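3.2 Collecting demonstrations by remote control

All demonstrations in this section were given by people, either by guiding the arm by hand or by driving it from a second, smaller arm clamped to a desk in the next room. We call the second setup Hika. The operator holds the small arm by its last joint, and the large one follows with the same joint angles. We had expected hand guiding to be easier for newcomers, and for pushing and wiping it was. For anything with a handle, the remote setup won by a wide margin, and we were delighted to see how quickly people took to it.

The reason has a lot to do with where the operator looks. During hand guiding, a person watches the object directly and leans in whenever something is hard to see. The policy has no such luxury. Under Hika the operator works from the wrist view and one fixed side view – the same two streams the policy will get – so every choice the operator makes is based on something the policy can also see. Figure 4 gives a wrist view from the handle task, with the blue container at the lower right and its wire handle flat on the pine boards.
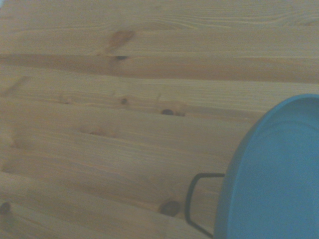
Page last modified: February, Sunday build

Figure 4. Wrist view in the handle task. Only part of the container is in view, and the thin dark handle stands out against the pale wood.

Views like this one taught us a great deal. The handle is a thin line, and there are plenty of other dark marks nearby: knots in the boards, seams, a band of browner wood running across the picture. An early version of our handle detector, trained on the Vidal object set alone, was drawn to the knots again and again. Operators had no such trouble. They moved the wrist a little to one side, let the container come further into view, and only then went down toward the handle. We left these small searching moves in the data. Taras Hutsuliak had argued for this from the start, and the results in Section 4 bear him out nicely.

Each operator gave 12 practice demonstrations, which were thrown away, and then recorded in blocks of up to 200. The full handle set holds 700 demonstrations and the full Tirnenis collection holds 3000. A demonstration was kept if the operator marked it as good at the end; failed grasps followed by a second try were kept too. We did no smoothing beyond the low-pass filter already in the Sokano controller, and pauses longer than two seconds were cut to two seconds.

One detail matters for anyone repeating this work. The small arm has no force feedback, so operators pressed too hard on the table during their first block. Lowering the stiffness of the large arm along its vertical axis fixed most of this – a one-line change, and we wish we had made it sooner. The same stiffness values were used when running the learned policy.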